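Stemby Forum > Control and perception > Wrist camera
Segmentation mask takes the gripper shadow as part of the tray
Posted by Kirstin Semple, 2026-02-20

kirstin_semple
Hello all. I have a problem with the perception node and I would like your opinion before I change too many things at once.

The task is simple: bring the gripper to the corner of a dark tray on a beige table, close on the rim, lift a little, put it down. Later the same with a cup. I use Lindsay for the segmentation and Simo for the planning. The only input is the wrist camera, and the fingers are always in the view.

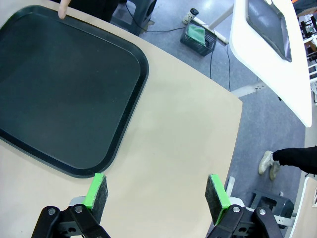 When the gripper is high, the mask of the tray is good and the corner is stable. When I go down for the approach, the mask starts to grow toward the fingers. Then the estimated corner moves 18 mm and Simo makes a new plan to a point where there is only table. I have logged 284 approaches and it happens in more than a third of them. It is worse when the approach is slow.

I already use the static finger mask which comes with the Lindsay package. I also repeated the hand-eye calibration and the result was the same as before. Is it a known problem? Should I train again with more images from the low height?

ostrava_pete
Classic calibration problem. A corner that moves when the camera moves means your hand-eye transform is wrong. Do it again with more poses, especially with more rotation of the wrist.

kirstin_semple
@ostrava_pete I thought the same at first. But if I hold the arm still at the low height and only switch the room lights, the corner jumps also. With the arm standing still, the transform should give a constant error, I believe.

Kasun Dewan
I agree with Kirstin, it is not calibration. Please look at the raw mask and not at the fitted corner. We had a very similar case at Pruludo in September. The gripper makes a soft shadow on the table, between the fingers. On a light table a dark tray and a dark shadow have similar values when the exposure changes, and the network connects one with the other as soon as they are close.

The slow approach is worse because the auto exposure has time to follow. The black parts of the gripper fill the bottom of the picture, so the camera makes everything brighter, then the table becomes too bright, then it corrects again.

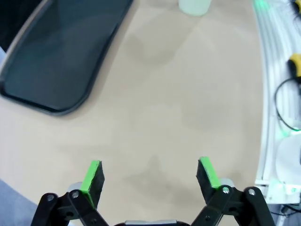 So my first advice is to fix the exposure by hand. Choose the value at the low height, and accept that the high view will be a bit dark. We use 2000 microseconds, but it depends on your lamps, so please do not copy it blindly.

The static finger mask has one more weakness. It is drawn for one opening of the gripper. If you open wider, the fingers leave their masked area and the linkage comes in where the software expects table.

lowpass_lena
I do not agree about the fixed exposure. It works in a lab where the light is always the same. We have windows on two sides and in the afternoon the fixed value was useless. I would keep auto exposure and tell the camera to measure only the upper half of the picture, where there are no fingers. Most drivers allow a region for this.

Kasun Dewan
@lowpass_lena With windows you are right. But the upper half is not neutral either. Sometimes the dark tray fills it, sometimes it is only table, so the brightness jumps in the middle of an approach. I prefer a constant error which I can measure.

ostrava_pete
OK, I take back the calibration for this case. Still, why does the planner believe every new corner? Even with a bad mask, a tray which nobody touches does not move. Put a gate on it.

kirstin_semple
Thank you, this helps me a lot. I tried the ideas one by one, and I write down the order for other people with the same setup:

1. Fix the exposure at the low height. After this the mask still touches the shadow sometimes, but it does not swallow it.

2. Make the finger mask from the measured gripper opening. I render it from the joint model, with a border of 4 pixels. For the cup this matters more than for the tray, as the green pads end up close against the cup wall and the cup should stay outside the mask.
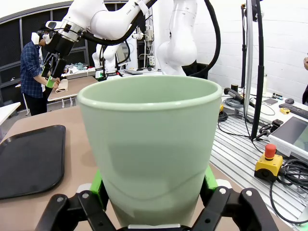
3. Gate the corner in Simo. A new estimate is accepted only if several frames agree. If not, the arm continues with the old one and slows down.

4. Stop the updates during the last part of the descent, and close the fingers on the last accepted corner.

I did not train again. The room I use has no windows near the table, so I cannot say who is right about the exposure.

lowpass_lena
Step 4 makes me nervous. If a person moves the tray in this last part, you close on air or push on the rim. Do you have at least a force limit there?

kirstin_semple
Yes, the arm stops on contact force, and the width after closing is checked before the lift. If the fingers close completely, it goes up and looks again. But I agree it is the weak point, and I will try to keep a slow update running there.

Kasun Dewan
Could you share the script which renders the mask? Ours uses a table of openings and it is not nice to maintain.

kirstin_semple
I will clean it first, there are paths from my own computer everywhere. Then I put it in the tools section.

Contact | © Stemby Forum | Back to top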